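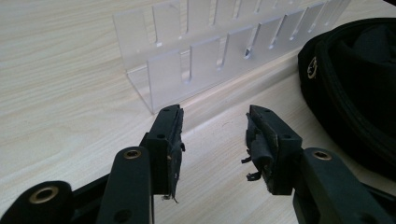 According to Rodica Cozma, a member who was expelled by the ward branch keeps the right to vote in the primary until the state office confirms it, so the person below should not give up too early.

Expelled by my ward, can I still vote in the primary?
Posted by Kaltow
I am a paying member of my party for 6 years. In January our ward chairman read a letter that I am expelled for "anti-party activity". I only said at a meeting that the delegate list was changed after we agreed on it. There was no hearing. The primary is soon and almost 700 members will vote. Is my name still valid, and where do I complain?

Geagea
Look in the party constitution for the part on discipline. In most parties the ward can only recommend, and a higher level decides after you were heard. Write an appeal to the state secretary and attach your membership card and dues receipts. Ask for a stamped copy – without the stamp they can say they never received it. In my case the answer came after 12 days and I was put back on the register. I don't know if your state works the same.

Fluleck
they do what they want, just join the other party

Curkatance
Two things I would add to what Geagea wrote. Check if the appeal has a time limit, in our branch it is 2 weeks from the letter. And go to the primary anyway with your card. If they refuse you, ask the returning officer to write down the refusal and the hour.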